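Home | Coursework | Reports | Archive | Contact

Residual Dye Uptake in Cotton Yarn Rinsed with Hard and Soft Water

Santino Ulloa
Final project report, April 2023

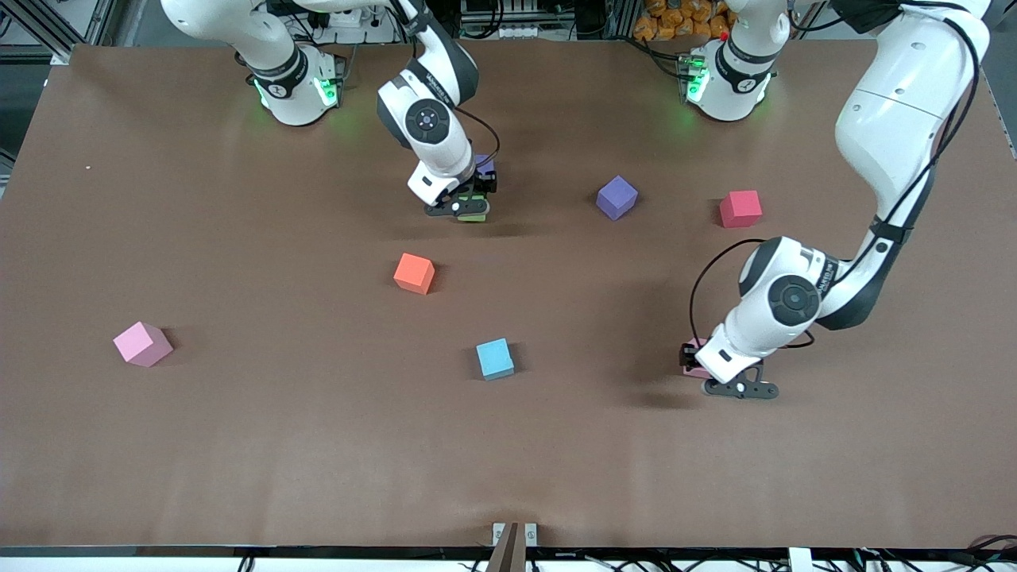
1. Background

Reactive dyes bond to cotton under alkaline conditions. A portion of the dye reacts with water instead and stays on the fiber without bonding to it. This portion has to be rinsed out, or it will bleed in later washing. Dyers in the Lusau district report that rinsing takes longer in the dry months, when the wells draw harder water. The project tested whether hardness alone changes the amount of unbonded dye left after a fixed rinse.

2. Materials

Undyed two-ply cotton yarn was bought from Bisht in a single lot. The dye was a red reactive powder sold under the name Cledia. Soft water was deionized water from the department supply. Hard water was prepared from the same supply by adding calcium chloride and magnesium sulfate. Total yarn used was 1295 g, including two trial batches that were discarded when the bath temperature drifted.

3. Method

The yarn was wound into 72 skeins of equal length and scoured in one batch. All skeins were dyed together and divided at random into a hard group and a soft group. Each skein was rinsed in 1000 mL of water at room temperature for five minutes, with the water changed three times. Skeins were then air dried and soaked in hot deionized water to draw out the remaining loose dye. Absorbance of the soak water was read on the Flullero bench colorimeter against a blank.

The colorimeter was zeroed before each run of six readings. Readings taken before the lamp had warmed up were repeated.

4. Results

Mean absorbance was higher for the hard group than for the soft group. The difference was larger than the spread within either group. Skeins from the outside of the dye bath gave slightly higher readings in both groups, which suggests uneven stirring.

The hard rinse water also turned cloudy in the first change. The solids were filtered and dried but not analyzed.

5. Discussion

The result agrees with the dyers' reports. One possible cause is that calcium and magnesium ions reduce the solubility of the unreacted dye, so that less of it leaves the fiber in each change. The test used one dye and one hardness level, and no claim is made for other colors. Tap water should be included in any repeat of the work, with the final soak extended until the absorbance stops rising.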